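Sound Absorption of Thin Partition Linings in a Shared Workshop
Shahzad Bangash
Project report, Building Acoustics 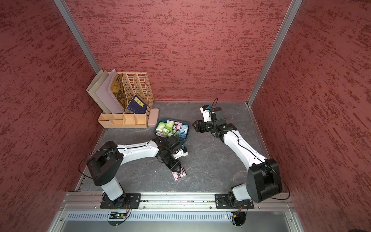 Figure 1. Enclosure with mottled red walls and aluminum corner posts.

1. Background

The workshop on the ground floor of the Hirau building is divided into bays by light partitions. Staff in the adjoining reading room report that speech and tool noise carry through the open tops of the bays, mostly in the afternoon. The department asked whether lining the partitions would lower the noise level enough to avoid building full-height walls. This report covers the lining question only. Noise carried through the floor slab was left to a later project.

2. Materials

Two linings were compared. Killeo is a pressed wool felt sold in sheets. Erumora is an open-cell foam with a fabric face. Both were cut to the same panel size and fixed to the partitions with battens, leaving an air gap of 16 mm behind the panel. A bare partition served as the reference case.

3. Method

Reverberation time was measured by the interrupted noise method. A loudspeaker was placed in one corner of the bay and driven with band-filtered noise until the level was steady, then switched off. The decay was recorded at fixed microphone positions and the results were averaged. Measurements were taken in December, after 6 p.m., with the ventilation turned off.

Results are given for the 400 Hz and 800 Hz bands, which cover much of the energy in male speech. Lower bands were recorded but the decays were too irregular to fit a straight line, and they are not used below.

4. Results

At 800 Hz both linings shortened the decay at every microphone position. The difference between them was smaller than the spread between positions, so no ranking is made in this band.

At 400 Hz the felt performed better than the foam. The foam gave a result close to the bare partition at 2 positions, both near the open side of the bay. Repeating the test with the loudspeaker in the opposite corner gave the same pattern.

5. Sources of error

The bays are small and open at the top, and the sound field is not diffuse. The formula in Shetty's course notes assumes that it is. Absorption coefficients calculated from these decays should therefore be used for comparison between panels and should not be quoted as material data. Temperature was logged but humidity was not.

6. Recommendation

Felt lining with the same air gap is suggested for the bays nearest the reading room. The level in the reading room itself should be measured before and after fitting, with the door closed.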